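Workshop Tips: Trying Out Hand-Held Grippers on Kitchen Stuff

I got a lot of mail after the page on glue clamps, and most of it wanted to know about the grippers I keep mentioning. So okay, grippers it is! I've been comparing hand-held ones since October, mostly in the evenings, mostly with things borrowed from the kitchen drawers (and returned, eventually). What follows is the pile of tips I wish I'd had written on the wall when I started. They're in no particular order, and a few of them only matter if you have the same stubborn habits I do.

Start with cups

Everybody wants to start with something dramatic, like an egg. Start with a cup. A cup has a rim, a wall and a bottom, it's hollow so you can see how it's being pinched, and if you drop it you pick it up again. Metal is best for the first week. Plastic party cups squash and tell you the jaws are closed when really the cup is just giving up, and glass is glass.

I like tumblers that get narrower toward the bottom, because they're a little mean. Flat jaws on a sloped wall want to slide, and the cup creeps downward while you're congratulating yourself. If a gripper can hold a tapered metal tumbler while you turn your wrist over and back, it'll do fine on nearly everything else in the cupboard.

Weigh your test pieces and write it on tape

My regular heavy test is a jar of dried beans that comes to 435 grams with the lid on. My light one is a measuring cup at 166. I wrote both numbers on masking tape and stuck them on, and it has saved me so much arguing with myself. Before the tape I'd swap jars without thinking and then wonder why the gripper had gotten weaker overnight.

Use dried beans for the filling, by the way, or rice. Water moves around and throws off the balance, and then you're mopping. Do the water test last, over the sink.

Wipe the pads, then wipe the cup

Kitchen things are greasy even when they look clean. A thin film of cooking oil on a metal cup will make a good pair of jaws look terrible. I keep a rag with a little dish soap on it and a dry one next to it, and both the pads and the cup get a wipe before every round. Let them dry completely. I got impatient with this one evening and marked down the Trelaveo as the worst of the lot, and the next morning, clean and dry, it held the bean jar without a wiggle. I owe that gripper an apology.

Don't use furniture polish or anything with wax in it near the pads. I'll leave out how I learned that, but the smell stayed in the garage for quite a while.

Two grips for every object

Try each thing from the outside first, jaws on either side of the wall. Then try it with one jaw inside and one outside, pinching the rim. You'd think the rim pinch would be the stronger one, and sometimes it is, but it puts a twist on the cup the minute you lift, and the whole thing swings like a bucket. For tall cups I go outside, below the rim, every time. For mugs with a thick lip, the rim pinch is nicer and leaves you room to pour.

Bowls are their own headache. Shallow ones really only work from the rim, and you need soft pads or they'll squeak like a bad brake.

Which jaws for what

I've had two main contenders on the bench, and here's how I'd sort them.

The Bonano has broad, hard jaws. It's great on cans, tumblers, jars and anything with a big side to lean on. It's hopeless at picking a teaspoon off a flat surface. You chase the spoon right to the edge and then it's on the floor.

The Trelaveo has slimmer fingers and closes more gently. Spoons, clothespins, lids, the little tags on bread bags, all fine. With a full jar it starts to flex, and you feel it in the handle before you see it. (I like that, as it happens. A bit of warning is worth something.)

If you can only get one for kitchen jobs, get the broad one and stick some grippy shelf liner on it. My friend Dragica Petkov swears by cut-up rubber gloves for the same purpose, and she's probably tried more pads than I have, but I find the glove rubber rolls up at the corners. Shelf liner, cut a hair smaller than the jaw and put on with double-sided tape, has lasted me much longer.

Scuffs are okay, grooves are not

Jaws get scratched up. Leave it alone! A scuffed face often grips a bit better than a shiny new one. What you want to look for is a groove, a line worn in exactly where the rims keep landing. Run a fingernail across. If the nail catches, the jaw will start steering every cup into that same spot, and your comparison is worthless. Sand it flat on a sheet of medium paper laid on the table, or swap the part.

Check the screws while you're there. Mine loosen after a long evening, and a loose mounting screw feels exactly like a bad jaw.

Put the camera where you'd put your nose

If your gripper carries a camera, and a lot of the ones people are building do, spend some time on the angle before you start recording anything. I wasted a whole batch of clips that showed lovely footage of my own jaws and a sliver of cup. You want to see both contact points, left and right, and enough of the object to know whether it's tilting.

Looking straight down into the cup turned out to be much more useful than I expected. You see the rim as a ring, and when the jaws squeeze too hard on a thin cup, the ring goes oval. From the side you'd never notice. It also gives you something to check at the bottom. A lot of steel kitchenware has "304" stamped in it, the grade of the steel, and I use the stamp as my little arrow. If it has rotated between the pickup and the set-down, the cup slipped in the jaws.

Shiny metal is hard on cameras, so watch your lamps. One bright bulb overhead puts a hot spot right on the rim. I moved my lamp off to the side and clipped a sheet of baking parchment in front of it (not touching the bulb, please, and an LED bulb only). Softer light, and I could read the stamp.

Clear some elbow room, but not too much

I used to test with a bare table, and every gripper looked brilliant. Then I tried the same thing with dishes all around, the way a kitchen really is, and half of them couldn't get near the cup without knocking something over. So now I do a round with the table cleared and a round with clutter. Wire baskets are especially good clutter. Fingers and linkages love to snag on the mesh, and you find out in a hurry how wide your gripper really is when it's open.

If you've got a helper with a second gripper, put them to work on the same table. Benito Calvo comes over for this sometimes and we trade tools halfway through, which I recommend, because my hands and his hands don't squeeze alike. I'm a clutcher. He barely closes the thing. A gripper that works for both of us is going to work for just about anybody.

Handing a cup from one gripper to the other is a lovely test too. Agree on who lets go first. Say it out loud.

Cables

Oh, the cables. Whatever you do, get them off the tabletop. A cable lying across the table will tug on the gripper just enough to spoil a gentle set-down, and you'll blame the controller. I run mine down over the far side and leave enough slack that I can reach every corner. Velcro straps beat zip ties by a mile, since you'll be undoing them constantly.

Watch your feet, obviously. Wear shoes.

A word on controllers

I tried the Todorova box for a while on the motorized jaws, and it's fine, a bit jumpy at the start of the squeeze. Turning the closing speed down fixed most of that. If yours has a speed setting and a force setting, do the speed first. I had the force cranked way down for ages trying to stop a cup from getting knocked over, when all that was wrong was the jaws arriving too fast.

Go up one notch at a time, and write the notch down next to the cup it was for. I keep a recipe card for each object in an old Etstead biscuit tin. Tumbler, bean jar, measuring cup, soup ladle. When I come back to it a month later I can set everything up before my coffee's cold.

Things I'd skip

Anything nonstick, unless you've put soft pads on. Hard jaws will scrape the coating.

Your good wine glasses. I know. You're going to want to. Buy a thrift store one.

Knives, peelers, graters, the blade from the food processor. I don't care how good the jaws are.

Testing when you're tired. After nine at night my notes say things like "meh" and "other one better," and I have no clue which other one I meant.

Next time I want to get into lids, screw tops mostly, and whether it's worth making a special pad for them. If you've made one that works, send me a note with the measurements and I'll try it on the bean jar.
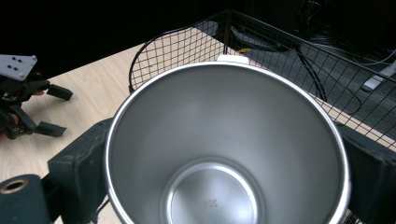 Steel tumbler between the dark jaws, looking straight down to the 304 stamp.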